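Clulley Robotics Class: Progress Report to the Ullgate Fund
Submitted May 20, 2025
Prepared by Morfudd Watkins, course lead

1. Status

The class has completed the simulation phase and is partway through the block-handling unit. Enrollment stands at 13 students, working in 4 teams. All teams now run the same arm model and the same scene files, which removes the version conflicts reported in January. Spending is within the approved budget lines. No request for additional funds is made in this report.

2. Work completed

Each team has written a controller that opens and closes the gripper, moves the hand to a commanded position and returns the arm to its start pose. Two camera views are used. The hand view looks out past the fingers and is intended for final alignment. The overview shows the arm and the table together and is used for checking paths and for grading.
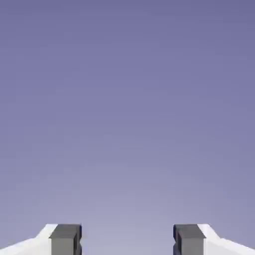 Alignment code depends on a known finger position in the hand view, so teams were required to calibrate it before writing any pick routine. Three teams passed the calibration check on the first submission. The fourth had a sign error in the wrist rotation and passed on resubmission.

The shared log holds 1089 trial runs to date. Of these, 344 were rejected because the settings file was missing or incomplete. Students now submit through a script written by team Enora that refuses a run without its settings file. Rejections have fallen since the script was adopted, though older entries have not been cleaned up and will stay in the log as they are.

3. Current unit

The task is to pick up small cubes placed on and near larger blocks. The large blocks act as both shelves and obstacles. A cube on top of a block requires a vertical approach with clearance for the hand. A cube on the table beside a block limits the directions from which the fingers can close. Cube color is used as the target label, so a command names a color and the controller must select the matching object.

The main open problem is target selection when two cubes share a color. Two teams select the nearest one. Team Sugiyama selects the one with the clearest approach path, at the cost of a longer planning time. The class has not settled on a rule, and the grading sheet currently accepts either.

A second problem is reflections. The blocks are rendered with a glossy finish, and a color threshold alone can accept a patch of reflected color as a cube. Teams have been told to add a check on object height. 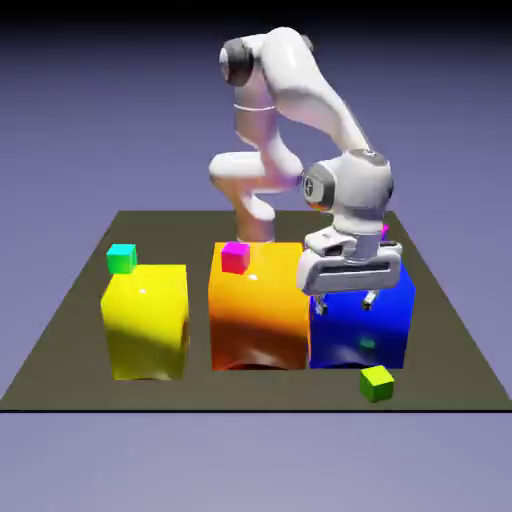

Enora's students asked for the glossy finish to be turned off until the pick routines are stable, and said that they would rather debug motion and vision separately. The request was granted in part – a matte version of the scene is now available for practice, but graded runs use the glossy version.

4. Schedule

Pick routines are due at the end of the current unit. Placement, meaning release of a cube at a commanded point on a block, follows directly. Stacking was listed in the original plan as a required unit and is now optional. The time is needed for placement, where errors in release height have been larger than expected.

5. Equipment

The lab computers are adequate for single runs. Batch runs are slow and are queued overnight. One machine has a failing fan and is out of use pending a replacement part, to be paid for from the maintenance line.

6. Next report

The next report will include pick success rates by team, a revised grading sheet and the final position on the same-color rule. Scene files and the run log are available to the fund on request.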